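# Pads, Cables, Green Lights

Monday, early. The Jadenberg room smells like floor cleaner and burnt coffee, and the first job of the day is a rag and a bottle of alcohol. Fingers first. The black pads pick up lint all day long – socks, dish towels, whatever the task list calls for – and a linty pad slips. A slipping pad means a bad recording, and a bad recording means somebody downstream at Evgate sends a note.

So, wipe. Both sides, down into the corner where the pad meets the plastic. Then squeeze the fingers shut and look at them against the window. Any daylight at the tip and the pad gets swapped. They peel off with a thumbnail if you're patient, with a putty knife if you aren't. Pads come on a sheet from Andreadis, and the room went through 202 of them between November and now. Cheap part. Eats more hours than anything else on the rig.

Next the markers. The black-and-white squares on the housings are how the software works out where each hand is, and a thumbprint across one is enough to make the track jump. Dry cloth only. The alcohol took the black off one back in the fall and it was a whole afternoon of reprinting and re-measuring, for a sticker.

Then cables. This is the part that really breaks.
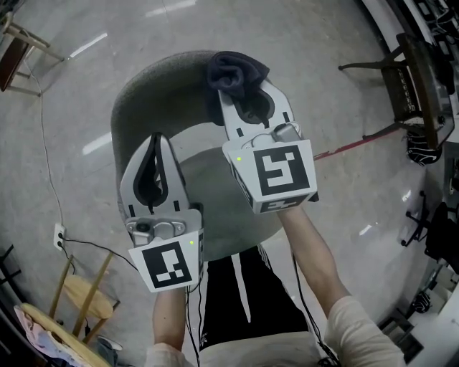 A hand-held gripper gets twisted in ways the cable maker never planned on. Reach, turn, pinch, fold, back again. The strain is all in the first couple inches out of the housing, and it fails there nearly every time: works fine straight, drops out on a bend. The test is dumb and it's good. Plug in, wait for green, then roll the wrist all the way over and back 13 times while watching the light. If it blinks, the cable's done. Cut the plug off before it goes in the trash, or it will find it's way back into the drawer. The room learned that one twice.

Seating the new cable takes ten minutes. Four screws, lift the cover, don't pull on the ribbon. There's a little clamp inside that has to go back the same way around, and it looks the same both ways, and it isn't. A dab of paint marks the up side now. That was Enlow's idea, the repair shop across the parking lot, after the third unit came in with the clamp flipped.

Calibration last. Open, close, open, close, slow. The numbers on screen should land in the same spot every time the fingers meet. If they wander, loosen, reseat, start over. Cameras get a look too – lens wiped, mount nudged for play. Any wobble and the screws get a quarter turn, no more. Plastic threads strip if you sneeze at them.

The log is a spiral notebook, on purpose. The laptop version kept getting filled in at the end of the week from memory. The notebook has date, unit, left or right, what was done, initials. Right-hand units fail more. No suprise, most of the people here are right-handed and that's the side that does the reaching.

Total for the year so far stands at 2,487 recordings, almost all of them small household jobs. Socks are the current batch. After that, according to the sheet taped to the door, napkins.

The pad drawer is low again. Order's in with Andreadis, supposed to ship Thursday.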